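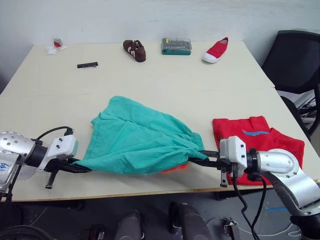
Farik Everyday Cloths, pack of 12

I started selling these because I kept running out of my own! My friend Divya Ramasamy gave me a pack when I moved into the Lindsay Street place, and within a month I had one in the kitchen, one in the car, two under the bathroom sink (and one the dog claimed, but never mind).

They're a plain cotton weave, hemmed on all four sides, and they get softer the more you wash them. I throw mine in warm with the towels and skip the fabric softener — it leaves a coating and then they just push water around. Tumble dry on low or hang them up, either is fine. They do shrink a little the first time, so don't panic.

I use them for dishes, windows, dusty shelves and wrapping bread. Pushpa Bhardwaj, who packs most of your orders, swears by a damp one over rising dough.

The new colors come in September. If you want a bigger box for a cafe or salon, ask me about the Plullier carton, which holds 178 cloths and ships flat. We've sold about 3,000 packs so far and I still read every message, so write to me if a hem comes loose and I'll send you another.

Orders in before noon go out the same afternoon.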